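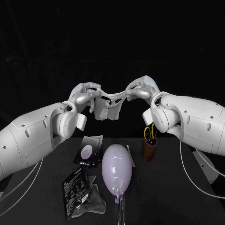

An afternoon at the Handora open day

Feb 15, 2018

A good crowd of us went over to Handora for their open day, and I promised Hala Ragab I would write a few lines for those who couldn't come (and for those who came but spent most of the afternoon near the tea urn, you know who you are!).

We were met at the door by Oanh Trương, who showed us round and was very patient with all our questions. The building used to be a carpet warehouse and it still has that lovely echo, so you could hear the children from one end to the other. There were 20 of us to begin with, and then the Wokow after-school club arrived with their teachers and it got a good deal livelier.

The thing everybody talked about on the way home was the two-armed robot, which they call Kamel. It has big white arms and proper hands with jointed fingers, and it works at a dark table with a black curtain behind. I had expected it to be lifting boxes, I suppose, or stacking something heavy. What we saw was a pair of white hands holding up a thin, floppy, wrinkled sheet by its two top corners, pinched between the fingertips, for all the world like somebody hanging out a hankie. It looked to me very like one of those face masks my daughter swears by, with the openings in it, and two black packets lay on the table underneath. A big shiny lavender egg stood at the front, and my grandson would have had it home in his coat pocket given half a chance.

Hatem Lahlou gave the talk beside it. Soft things, he told us, are far harder for a robot than hard ones. A brick stays the same shape wherever you take hold of it, but a thin sheet sags and folds and sticks to itself, and you have to squeeze enough to keep it and no more. Sherif Shehata asked whether it could manage a fitted sheet, and Hatem said he couldn't manage one himself, which got the biggest laugh of the day.

Afterwards we had soup and flatbread in the canteen, and Hanne Kallio kindly drove the last 6 of us back to Drundano when the bus didn't turn up.

Handora hope to open their doors again in September. If you would like to come, put your name on the sheet by the library desk or have a word with Hala. The walk from the bus stop is mostly flat, but do bring a cardigan, as the hall is chilly.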